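Tirnstead Workshop
Gallery: Teaching the bottle task

Home > Gallery > Bottle task, August

We spent most of August teaching a two-arm setup to take the cap off a drink bottle. One arm holds the bottle, the other comes down on the cap and turns it. The arms learn from recordings of a person doing the job by remote control, so before anything can be trained, somebody has to sit at the controls and do it many times over.

The target was 300 good recordings. Fengying Yin and Radek Ševčík shared the driving. Dušan Danko looked after the recording software and threw out the bad runs. Captions are mine unless marked.

The controls

The driver has a pair of handles, one per arm. Squeezing a trigger closes the gripper on that side. There is no feel coming back through the handles, so the driver judges everything by eye, either looking straight at the table or at the wrist views on a monitor. Radek prefers the monitor. Fengying watches the table and only checks the monitor for the last bit of the approach.

At the table 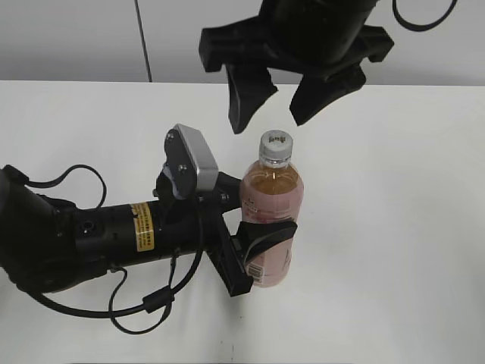

Same session, different views. 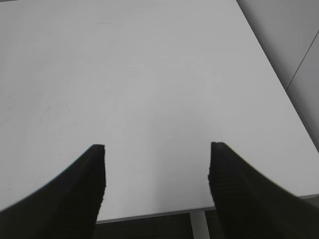 Ľubica Baláž

The side view shows the part of the task that gave us the most trouble. One arm has the bottle from the left, and the other gripper is over the cap with its fingers open. If the upper gripper comes down off center, one finger lands on top of the cap and the run is no good. The driver has to line it up before lowering, and stop there long enough that the pause shows in the recording. Early runs where the driver hurried this step were the first ones Dušan deleted.

The wrist view has little more than the open fingers and the white tabletop in it. It looks like very little, but the views from the wrists are saved along with the side view in every run, including the stretches where there is nothing between the fingers. The ridges on the inside of the fingers are easiest to see on the right one.

How a run goes

The bottle is put on the table by hand and the driver calls "recording." The holding arm goes first and closes on the bottle. Then the second arm moves over the cap, lowers, grips and turns. When the cap is free it is set down on the table, both grippers open, and the driver calls "stop." We screw the cap back on by hand and move the bottle to a new spot for the next run.

A practiced driver finishes in 18 seconds. Fengying's first clean run took 61. We kept it out of the training set, as slow runs with a lot of small corrections seem to teach the arms to make the same corrections.

What we kept and what we dropped

In the first week we dropped 65 runs. Most were cap misses. A few were bottles that twisted in the holding gripper while the cap was being turned, so the cap stayed tight. Closing the lower gripper a little farther fixed most of that, though too much and the bottle starts to buckle.

We also stopped tightening the caps fully. Vlastimil Oravec had been doing them up as hard as he would at home, and neither driver could get them off.

Still to come

The same task with the holding arm and the turning arm swapped. Pictures from that will go on a separate page. The handles are being refitted first with softer triggers from Fleswood, after complaints about sore fingers from both drivers.

Previous gallery: Folding cloths, Tramley
Next gallery: Sorting lids
Back to all galleries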